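Trays and tables, a thread. I've been sorting out how we use the work tables on our floor and a few people asked what we ended up with. Mostly small stuff. I'll number these so you can skip.

1/
Background: I look after the shared workroom at Mottram. Shared means people from different projects use the same tables on different days and each of them has their own idea of where things go.

2/
The biggest complaint when I took it on was small parts going missing. Screws, caps, little connectors, sample bottles. They got put down on the table, they rolled, and they ended up on the floor. Our floor is a mottled gray, so good luck finding a gray screw on it.

3/
First fix was a plastic tray on every table. Blue, rectangular, rounded corners, a rim high enough to stop something rolling out. If it's small and you're not holding it, it goes in the tray.

4/
I picked blue on purpose. The tabletops are beige, most of what we handle is black, silver or clear, and blue is the one color I could get that looks different from all of that. 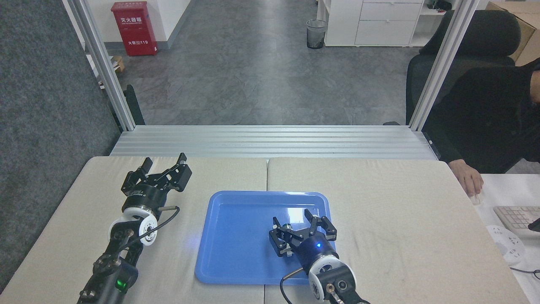

5/
Second rule, which took longer to stick: the tray gets emptied when you leave. Whatever is in it goes back to its drawer or into your own box. The next person should find a bare tray in the middle of the table.

6/
Elmarie Xaba argued for lids. We tried lids. People closed the lid on a full tray and walked off, so the parts were safe and also completely forgotten. The lids are in a cupboard now if anyone wants them.

7/
Tray size. The ones we use are from Narkar. I ordered the smaller size first and it was a mistake. You want room to spread parts out and see them side by side. In the small ones everything piled up in a corner and people tipped them out on the table, which defeats the purpose.

8/
Go too large, though, and the tray takes over the table and people start stacking tools in it. Tools have a rack. I am still taking screwdrivers out of trays most weeks.

9/
Cost, since I know someone will ask. The whole order of trays came in under 200 with delivery. Compared with what we were spending on replacement connectors I didn't have to argue for it.

10/
Now tabletops. Ours are made up of two panels pushed together, with a seam running front to back. One large panel would be nicer to work on. Two are a lot easier to get through the door and up the stairs, and when one gets damaged you swap just that side.

11/
Kamran Naqvi hated the seam. He said thin things catch in it, and he was right. I've dug washers out of there with a wooden skewer. What helped was checking the panels every morning and pushing them back together if they'd crept apart.

12/
Freya Kettle wanted to tape over the gap. We did it on one table for 2 weeks. The tape lifted at the ends, collected fluff and left a sticky line that needed a full afternoon and a lot of alcohol wipes. No more tape.

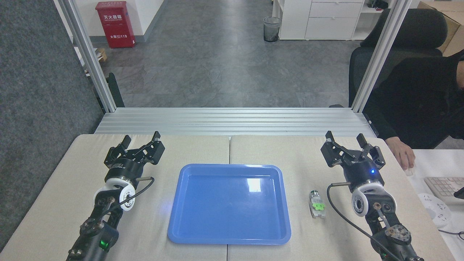 13/
The question I get most is where on the table the tray should live. We went back and forth and settled on the middle, set right across the seam. You can see it there with both panels showing on either side. It covers the part of the gap where hands are busiest, so there's less to lose down it. The small upright thing with the bright green lower part, over to the right of the tray, is how I'd like single items left if they're still in use: standing up, off to one side, and in a color you can spot.

14/
Shirley Clegg asked if standing things up is any better than laying them down. For anything round, yes. Laid down, it rolls the first time someone bumps the table. If it won't stand by itself, put it in the tray.

15/
Gloss. I'd buy matte next time. The blue trays have a shiny floor, and where the ceiling light hits you get a white patch of glare. Clear parts disappear in it. You can turn the tray or slide it a little, but then it isn't in the middle anymore and someone puts it back.

16/
I asked Narkar about a matte version. They do one in gray. See post 2 for my feelings about gray.

17/
Cleaning. The trays go in the sink with warm water and dish soap at the end of the week. Dry them upright on the rack. Don't stack them wet. They stick together and you'll chip a rim getting them apart.

18/
For the tabletops, a damp cloth and nothing stronger. Someone used a kitchen spray with bleach on one of the old panels and it left a pale patch that never went away. Wipe toward the outside edges and away from the seam or you just push the crumbs into it.

19/
Yes, crumbs. There is a sign about food. Sandra Tunstall made it, and it's a good sign.

20/
Cables. Rule is that a cable should come off the nearest side of the table and go straight down. Leave it slack enough to move but not so slack that it lies across the place where people set parts down. I walk the room at 9 every morning and this is the thing I fix most.

21/
Power strips stay where you can see them. We had one tucked behind a drawer cabinet and it was unplugged by accident so often that we moved it. An ugly power strip in plain view gives me less trouble.

22/
Keyboards and mice go on the side desk, never on the work table. A keyboard takes up the same room as a tray and people rest drinks next to it.

23/
The edges of the room matter as much as the tables. Cardboard boxes are the main offender. A delivery arrives, the box gets opened, the box stays. My rule is 20 minutes to unpack and flatten. In practice it's by the end of the day, and I've stopped fighting about it as long as the walkway is clear.

24/
Nothing goes in front of the fire extinguisher cabinet. Not a box, not a chair, not for a minute. It's the one rule I don't negotiate on.

25/
Wastebaskets: we use mesh ones. I like being able to see from across the room that one needs emptying. Downside is that fine bits drop through onto the floor, so each one gets a liner. I buy whatever liners are cheapest and they've all been fine.

26/
Drawer cabinets. We labeled every drawer, and then people swapped the drawers around to suit themselves, labels and all. So the labels were right and everything was in the wrong place. Now there's a list taped inside the top drawer of what order they go in.

27/
Partitions. We have dark gray fabric ones. They do cut the noise a bit and they stop people from using the walkway as a shortcut past the tables. They also hold dust. I go over them with the soft vacuum brush once a month, and I was surprised how much came off the first time.

28/
Somebody asked if all this is overkill for one room. Maybe. When I started, setting up a table in the morning meant clearing off whatever the last person left, hunting for what they'd moved and asking three people whose box it was. Now you walk in, the tray is where the tray goes, and you start. 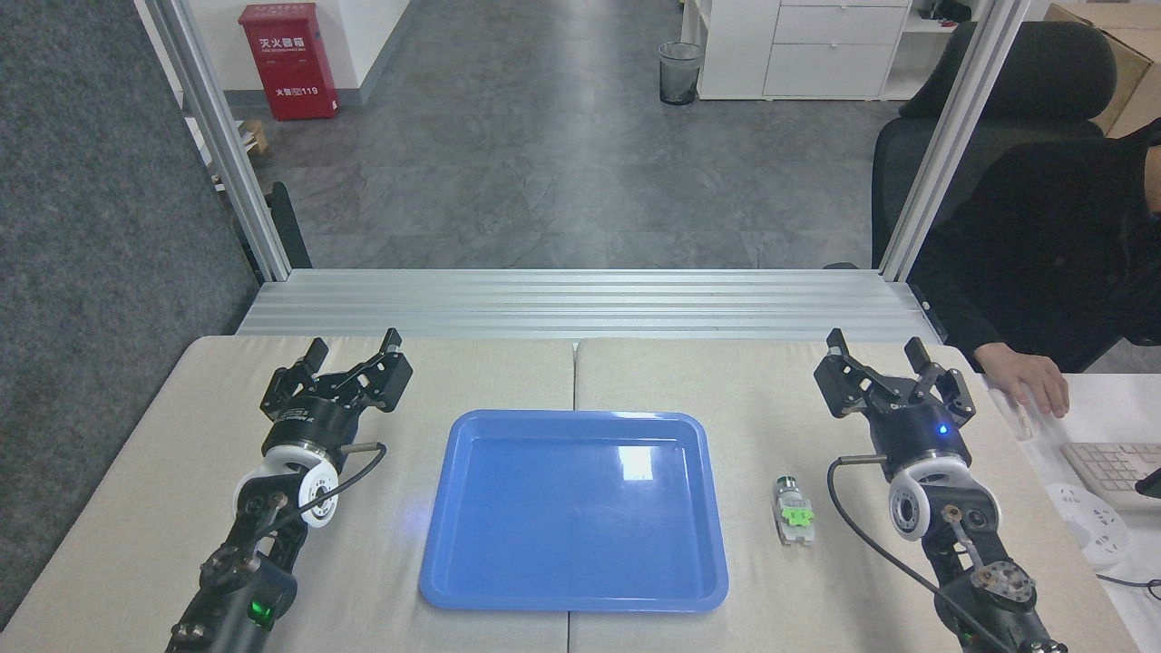
That's the part I'd keep if I had to drop everything else. The same starting layout every time, even if it isn't the layout you would pick yourself. Kamran still says he'd like his tray on the left. He can move it while he's working. It goes back in the middle when he's done.

29/
We tried marking the tray's place with a printed outline from Skulura, the sort you stick down on the table. It looked tidy for a while. It didn't survive cleaning, and it crossed the seam, so it split along the gap as soon as a panel shifted. A photo of the layout pinned up by the door does the same job.

30/
Things I haven't solved: chairs. They wander. Every office chair in the building seems to pass through our room at some point and we never end up with the good ones. Shirley wants to put names on them. I think that'll start a war.

31/
Also not solved: pens.

32/
If you're setting up something similar and only want to do one thing, get the trays and empty them daily. If you want to do a second thing, look at your cables. The labels and lists can wait until you know where people really put things down, and that takes a month or so of watching.

33/
Some replies to replies. No, we don't use dividers in the trays. Elmarie brought in a set from Bunent and they're well made, but the sections were too narrow for fingers. They work nicely in the drawers, so that's where they went.

34/
Yes, you can use a baking tray. The rim is usually too low and metal is noisy, but it'll hold your screws. Freya used one at home for years.

35/
And to the person who asked what color I'd get if the tabletops were blue: orange, I suppose. Check first what color your parts are. I'm going back over the drawer list in November and will post that separately if it's any use to people.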